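2021-02-21
By Edin Kadrić

How to build an episode tracker for a half-hour comedy

Writers' rooms lose time on continuity questions that a plain spreadsheet can answer. The method below was used on Kitby, a workplace comedy in 24 episodes, and needs no special software.

1. Create one row per scene. Number scenes by episode and position, so that episode 2, scene 4 becomes 2.04. Do not renumber after a cut; mark the row "omitted" and leave it.

2. Add columns for location, story day, characters present and open plot points. Keep each cell under one line. 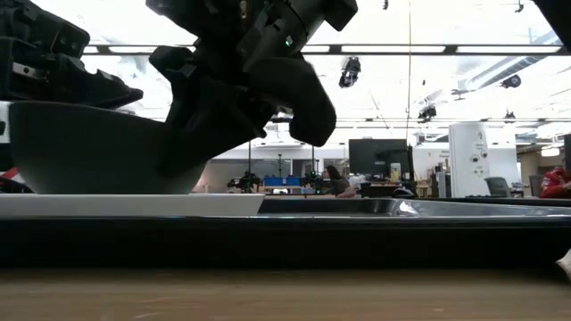 3. Enter the story day before anything else. Most errors found in the Kitby scripts were day errors — a character refers to last night's dinner when two days have passed.

4. Log a plot point when it opens, and enter the closing scene number in the same row when it resolves. Filter for blanks before each table read.

5. Assign one person to edit the file. Krum Begović kept ours and took changes by email until noon. Other writers had read-only access.

6. Save a dated copy when a script locks. Under 400 rows, a single sheet is enough. Past 1,000, split by season and keep the character list on its own tab.
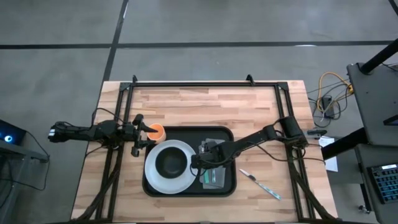

Wooden table with two black robotic arms and an orange cup on a black tray.

7. At the end of the season, export the open plot points to a new sheet. These become the first page of notes for the next room.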